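Kategorie: Handgreifer & Datenerfassung > Einrichtung
Zuletzt aktualisiert: 26. Mai 2024

4.2 Erste Aufnahmen mit dem Handgreifer Bredstead

1. Backen ganz öffnen, 3 Sekunden warten, Nullpunkt speichern.
2. Fingerpolster fest andrücken.
3. Probelauf: 10 Griffe, langsam und gleichmäßig.

Achtung: Gelenkschrauben nicht nachziehen, sonst läuft die Kalibrierung weg!

Hinweis: Mit mehr als 39 Demonstrationen pro Aufgabe lernte unsere Policy das Greifen erstaunlich robust. Ein tolles Ergebnis!

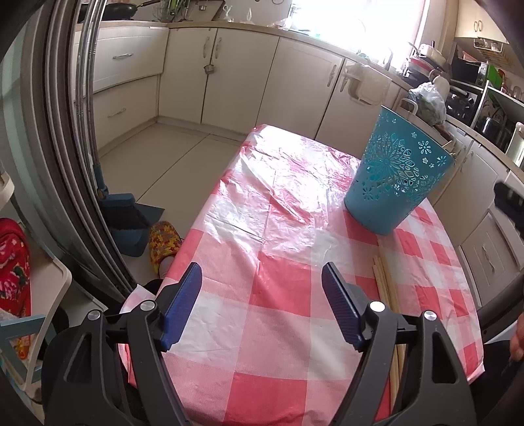
4. Arbeitsplatz wählen. Echte Küchen sind für die Methode Gold wert, gerade weil jede anders ist. Dünne Holzstäbe, ein türkiser Eimer mit Lochmuster, dazu eine spiegelnde Folie auf der karierten Decke: Mit so viel Abwechslung macht das Training richtig Spaß. Fragen beantwortet Amna Rana.

Diese Website verwendet Cookies. Akzeptieren | Einstellungen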